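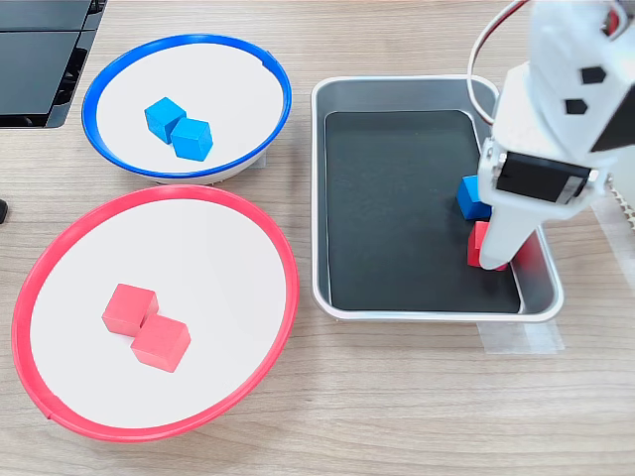
Clisport 無線式採決システム(地方議会・審議会向け)

製造・販売:Plondoditz
構成:親機、採決端末「Peng」、集計ソフト「Virura」

起立採決で、半分だけ腰を浮かせる議員をご存じでしょうか。どの議会にもいらっしゃいます。議長が左を向いているときは立っており、右を向くと座っている。翌日の地元紙には賛成と書かれ、支持者には反対だったと説明する。議事録には「起立多数」の四文字しか残らないので、どちらも間違いとは言い切れません。

Clisportは、この中腰という伝統的な姿勢を廃止するための装置です。ご本人の膝にもやさしい製品と考えています。

■ 製品の概要

Clisportは、賛成・反対・棄権を手元の端末で投じ、議員ごとの結果を議場のモニターに表示する無線式の採決システムです。床をはがす配線工事は必要ありません。親機を事務局席に置き、端末を議席に配り、モニターにケーブルを一本つなぐと準備が終わります。

大きな議会には、机に埋め込まれた立派な押しボタンがすでにあるはずです。当社がお手伝いしたいのは、庁舎の建て替えが十年先で、しかもその十年先が毎年一年ずつ延びている町や村の議会です。農業関係の審議会、学校の統廃合を話し合う協議会、一部事務組合の議会でもお使いいただけます。揉める会議であれば規模は問いません。

■ 採決端末「Peng」

ボタンは賛成、反対、棄権の三つだけです。開発中には「保留」「持ち帰り」「前向きに検討」のボタンを付けてほしいというご要望を複数の議会からいただきました。検討の結果、見送りました。前向きに検討はしました。

ボタンの形はすべて違います。賛成は丸、反対は四角、棄権は細長い形で、指先で触れば区別できます。色だけに頼らないのは、色の見え方が人によって違うことと、眼鏡を控室に忘れる方が必ずいらっしゃることを考えてのものです。

押すと端末が短く振動し、受け付けたことを知らせます。音は出ません。試作機では電子音を鳴らしていましたが、音の回数で隣の席の迷いがわかってしまうと苦情が出ました。締め切りまでは何度でも押し直せます。記録されるのは最後に押したボタンで、途中の心の揺れは残りません。

電池は充電式で、満充電から連続12時間動作します。それを超える会議については、電池より先に出席者の健康をご心配ください。

■ 親機

重さは1,543グラムです。片手で持てますが、議場で投げるには重すぎるという、ほどよいところに落ち着きました。角は丸くしてあります。

一台で端末を40台まで登録できます。それ以上の定数をお持ちの議会では、親機を二台つないでください。定数削減の議論が進んでいる場合は、可決されるまで二台目の購入をお待ちになるのが賢明です。可決に必要な採決は、一台目でも行えます。

停電時は内蔵電池に切り替わり、締め切り済みの結果は失われません。投票の途中で電源が落ちたときは、その採決を無効として最初からやり直す設計です。途中経過を活かせないかというお問い合わせは、なぜか優勢だった側からだけ届きます。

■ 集計ソフト「Virura」

事務局のパソコンに入れてお使いいただくソフトです。議案名を登録しておけば、採決の開始、締め切り、結果の表示まで一つの画面で操作できます。

結果は議員別の一覧として保存され、議会だよりの版下にそのまま貼れる表と、ホームページ掲載用の表を書き出せます。並び順は議席番号順、五十音順、会派別から選べます。どれを選んでも誰かが不満を述べますので、初回は議会運営の申し合わせで決めておくことをお勧めします。

議案名の長さに上限はありません。「〇〇条例の一部を改正する条例の一部を改正する条例」も省略せずに表示します。ただし文字は小さくなります。傍聴席から読めるかどうかは、条例の題名を付ける方の良心にかかっています。

特別多数が必要な議案には、あらかじめ可決の条件を設定できます。出席議員の三分の二以上、四分の三以上などから選ぶと、端数の処理はソフトが行います。事務局の方が電卓を持って議長席の裏にしゃがむ光景は、これで見納めになります。

可否同数のときは「議長裁決」と表示し、議長の端末だけが有効になります。このとき議場の全員が議長を見ます。この機能だけは、当社の技術でも和らげることができませんでした。

■ 無記名投票について

議長選挙など、規則で無記名と定められた投票には使えません。Clisportは、誰がどう投じたかを残すために作られています。無記名モードを追加してほしいというご要望は、議員の方から多く、住民の方からは今のところ一件もありません。

また、会議規則に電子式の採決の定めがない議会では、導入前に規則の改正が必要になる場合があります。その改正案の採決は、残念ながら起立で行っていただくことになります。このとき何人が中腰だったかは、当社では把握しておりません。

■ 主な仕様

親機の質量:1,543グラム
端末の登録数:親機一台につき40台
端末の連続動作時間:12時間
記録できる採決数:2,182件(親機本体。パソコン側に制限なし)
表示言語:日本語、英語
付属品:充電箱、電源ケーブル、映像ケーブル、議席番号シール、取扱説明書、議長用早見表

2,182件という半端な数は、記憶装置の容量を記録一件の大きさで割ったらこうなったというだけのものです。営業部は切りのよい数字に丸めたがりましたが、仕様書を丸める会社が票を数えるのはいかがなものかという声が開発部から上がり、そのままになりました。

■ よくいただくお問い合わせ

端末を席に置いたまま退席したらどうなりますか。
締め切りまでにボタンが押されなければ「投票なし」と記録されます。退席か、居眠りか、端末の紛失かは区別しません。会議録のほうでご対応ください。

隣の議員の端末を押してしまうことはありませんか。
端末は議席番号と結び付いており、開会時にご本人の議員カードで有効になります。とはいえ、隣に手を伸ばす方を止める機構は付いていません。そこは議長の職権です。

押し間違えたので、締め切り後に直したいのですが。
直せません。議長が締め切りを宣告する前に、モニターへ十秒間の確認表示が出ます。押し間違いのご相談は、採決の翌朝、新聞が配られる時間帯に集中しています。

結果の公開は必須ですか。
公開するかどうかは各議会でお決めください。Viruraの初期設定は「公開する」です。「公開しない」に変えることもできますが、変更した日時は記録に残ります。

傍聴者用の端末はありますか。
ありません。傍聴者用の端末は、数年に一度、投票所に用意されています。鉛筆の形をしています。

■ 貸し出しと導入まで

購入の前に、一会期分の試用をお申し込みいただけます。3月と9月の定例会は申し込みが重なりますので、早めにご連絡ください。試用中の採決は練習用として扱い、正式な採決はこれまでどおりの方法で並行して行っていただきます。二つの結果が食い違った場合、当社は原因を調べますが、機械の側に見つかったことはまだありません。

導入時には、議員の方向けの説明会を一回、事務局の方向けの操作研修を二回行います。説明会の練習問題には「本日の昼食はそばでよいか」を使っています。以前はうどんとそばの選択にしていましたが、ある議会で継続審査となり、午後の日程に影響が出たため改めました。

価格は端末の台数により異なります。お見積もりは、議会名、定数、モニターの有無を添えて、Plondoditzの議会機器担当までご請求ください。予算要求用の説明資料もお付けします。「現行の起立採決で何か不都合があるのか」と財政課に尋ねられた場合の回答例は、資料の二枚目に載せてあります。

充電箱は棚に立てて収納できます。議長用早見表の追加は、一枚単位で承ります。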